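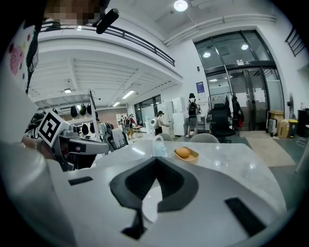 Werkstattraum mit weißem Marmortisch

Startseite Datensätze Werkzeuge Hilfe Anmelden

Diese Website verwendet Cookies, um die Anmeldung und die Spracheinstellung zu speichern. Einstellungen Akzeptieren

Pesalik: Wortliste zu Geschirr und Tischgerät

README, Version 4

Pesalik ist eine deutschsprachige Wortliste mit Bezeichnungen für Teller, Schüsseln, Kannen, Besteck und Tischwäsche. Sie enthält 700 Einträge. Bei 500 davon ist ein Beleg aus einem Haushaltsverzeichnis, einem Verkaufskatalog oder einem Kochbuch angegeben. Die übrigen Einträge stammen aus Gesprächen und sind im Feld herkunft mit "mdl" gekennzeichnet.

Betreut wird die Liste von Qianru Xiao. Der Grundstock geht auf die Kartei des Geschirrhandels Asent in Hatolton zurück, die nach der Schließung des Ladens abgetippt wurde.

Inhalt des Pakets

pesalik.csv: die Wortliste, UTF-8, Trennzeichen Semikolon
quellen.csv: Kurztitel und Standorte der schriftlichen Quellen
orte.csv: Ortsnamen mit Schreibvarianten
aenderungen.txt: Änderungen seit der ersten Fassung

Felder in pesalik.csv

id: fortlaufende Nummer, wird nach einer Löschung nicht neu vergeben
lemma: Grundform in heutiger Rechtschreibung
variante: Schreibung wie in der Quelle, mehrere Werte durch senkrechten Strich getrennt
gruppe: Sachgruppe (flach, hohl, gießen, besteck, textil, sonst)
herkunft: Kürzel der Quelle oder mdl
ort: Schlüssel aus orte.csv, darf leer sein
anm: freie Anmerkung

Zur Abgrenzung der Gruppen

Ein Teller mit hohem Rand steht unter "flach", solange die Quelle ihn Teller nennt. Suppenteller sind also flach, Suppenschalen hohl. Saucieren stehen unter "gießen", auch wenn sie keinen Henkel haben. Vorlegeplatten wurden in Version 2 noch als "sonst" geführt und sind jetzt ebenfalls "flach". Wer mit älteren Auswertungen vergleicht, sollte die beiden Gruppen vorher zusammenlegen.

Kochgeschirr ist nur aufgenommen, wenn es auch auf den Tisch kommt. Pfännchen und Auflaufformen sind deshalb enthalten, Bräter nicht.

Bekannte Mängel

Für 30 Einträge ist die Lesung der Karteikarte unsicher. Sie tragen im Feld anm ein Fragezeichen am Zeilenanfang.

Die Ortsangaben sind ungleich verteilt. Hatolton und die Nachbardörfer sind stark vertreten, das Umland jenseits des Flusses kaum. Aussagen über die Verbreitung eines Wortes lassen sich aus der Liste nicht ableiten.

Bei "Kumme" und "Kumpf" sind die Belege vermischt. Die Trennung ist für die nächste Fassung vorgesehen.

Einlesen

Die Dateien lassen sich mit jeder Tabellenkalkulation öffnen. Beim Import muss die Spalte id als Text eingelesen werden, sonst gehen die führenden Nullen verloren. Für die Umwandlung in das Wörterbuchformat liegt im Nachbarprojekt Pan ein Skript bereit. Es erwartet die Spalten in der oben genannten Reihenfolge.

Lizenz und Zitierweise

Die Liste darf mit Namensnennung weiterverwendet und verändert werden. Vorschlag: Xiao, Pesalik. Wortliste zu Geschirr und Tischgerät, Version 4.

Korrekturen

Korrekturen bitte mit id, betroffenem Feld und Quelle über das Meldeformular schicken. Neue Wörter werden nur mit Ort oder schriftlichem Beleg aufgenommen. Eingänge werden gesammelt und im März eingearbeitet.

Ähnliche Datensätze

Pan: Skripte für kleine Wörterbücher
Flurnamen um Hatolton
Backwaren und Gebäckformen, Wortliste
Maße und Gewichte in Kochbüchern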